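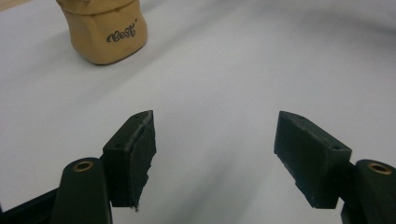
A tan block on a white tabletop.

Bring back the rental shelf

Print this article | E-mail this article

I pay for two streaming services and I still can't watch half the horror films I want to see. Last January I went looking for a slasher sequel I first saw on a rented tape. It wasn't on either service. It wasn't for sale as a download. The only copy I found was a second-hand disc from a seller who wanted more for it than I pay for both subscriptions in a month.

Horror suffers from this more than other kinds of film. So many of the old ones were made by small companies that folded, and the rights have been split up and sold on until it isn't clear who could say yes to a new release. A well-known title will always turn up somewhere. The fourth film in a series, the one shot in a hurry with a different lead, will not.

The shop I used as a teenager was Jametti Video in Rurkton. It had 2,000 tapes and a good third of the floor was horror. You picked by the cover, and the cover usually lied. I watched a lot of rubbish that way and I don't regret much of it. A streaming menu shows me what it thinks I already like, and it thinks I like the same 29 films. 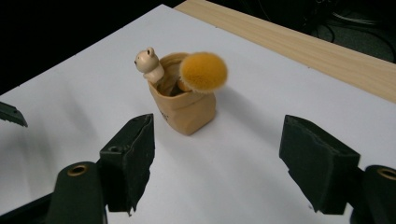 A small tan container with a rolled rim, on the white board.

There are labels trying to put this right. Dadby has been releasing forgotten British horror on disc for some years, and the work is careful. The pictures are clean, the sound is properly restored and the booklets are worth reading. My complaint is with the way they are sold. Too many of these releases come out in a run of 200, with a slipcase and a set of cards, and are gone before most people have heard of them. Then they appear on auction sites at three times the price.

I understand the sums. A small label can't afford a warehouse full of discs, and collectors pay up front. But a film that only 200 people can own is still a lost film for the rest of us. I would like every limited edition to be followed by a plain one – no slipcase, no cards, just the disc in an ordinary case. 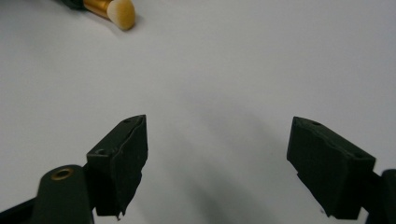
What a library could do

The other answer is lending. Tawhiri, a members' film library that works by post, charges a yearly fee and lets you keep 2 discs at a time. The catalogue is searchable by director, year and country. I joined last year and have now seen both sequels I'd been chasing. One was better than I remembered and the other was dreadful, with a final reel so dark that I had to draw the curtains to follow it.

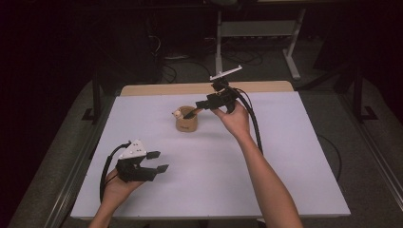
Public libraries could run the same sort of scheme between them. Many already hold discs, but the horror is thin, and in my branch it sits mixed in with thrillers. A shared collection would mean that one copy of an odd film could serve several counties. It would need a proper list, a postage budget and a fine for people who don't send things back.

Some readers will say that fans can find anything online if they look hard enough. They can, in poor copies taken from worn tapes, with the sides of the picture missing. That isn't a way to look after films. A good print deserves to be seen by people who haven't made a hobby of hunting for it, and that includes anyone of 15 or 16 who has just discovered they like being frightened and has no money.

So if you run a label, print the plain edition. If you run a library, buy one. And if you have a box of old tapes in the loft, look through it before you take it to the tip. Some of what's in there may never have come out on anything else.

Contact us | Copyright May 2023 | Back to top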